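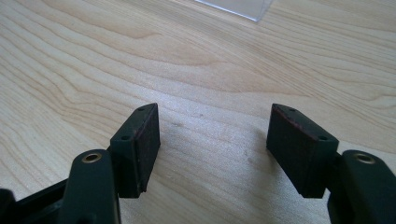 Jillent shared workroom, users meeting, January 2018

Present: Callum Hollis (chair), Clive Rowbotham (notes), four others. Apologies from Skov.

1. Last minutes ok.

2. Tables. Pale wood ones staying. Small specks and smudges on the top, Clive says wipe first, sand only if they dont shift. Callum wants them oiled, two coats. Left till July.

3. Money. $284 in the pot. Up to $48 for oil and cloths, agreed. Flurell quote for new tops turned down, too much.

4. Coasters. Box of 20 to be orderd. Clive.

5. AOB. Rilliro want the room one evening, fine if they wipe down after.

Closed after around 30 minutes.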